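Arrumação da sala em Flerkville, fio curto. Segunda de manhã, antes de começar o resto.
1/

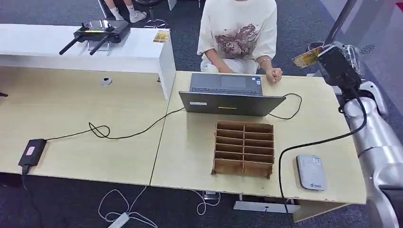

O que me interessava era acabar com a gaveta das peças pequenas. Tudo misturado: parafusos, adaptadores, pilhas, etiquetas. Experimentei caixas de plástico da Pumico e não cabiam em lado nenhum. Fiquei com o organizador de cartão, duas colunas por seis filas, pousado na mesa à frente do portátil. A borda de baixo já está amachucada e rasgada, mas os compartimentos servem.
2/

Regra que vou tentar seguir: um tipo de peça por compartimento. Se não couber, vai para a caixa grande do armário.
3/

Próximo problema: os cabos. O do transformador atravessa a mesa e faz uma volta até perto do portátil. Há um passa-cabos redondo na mesa da esquerda – falta usá-lo.
4/

Comprei um saco de 1000 abraçadeiras na Hirkavitz. Havia de 2000, não precisava de tanto. Até agora gastei 41, quase todas atrás do armário.
5/

A junta entre as duas mesas fica como está. Alinhar aquilo obriga a tirar tudo de cima e hoje não dá.
6/

Em julho volto a isto – etiquetas primeiro, cabos depois.
7/7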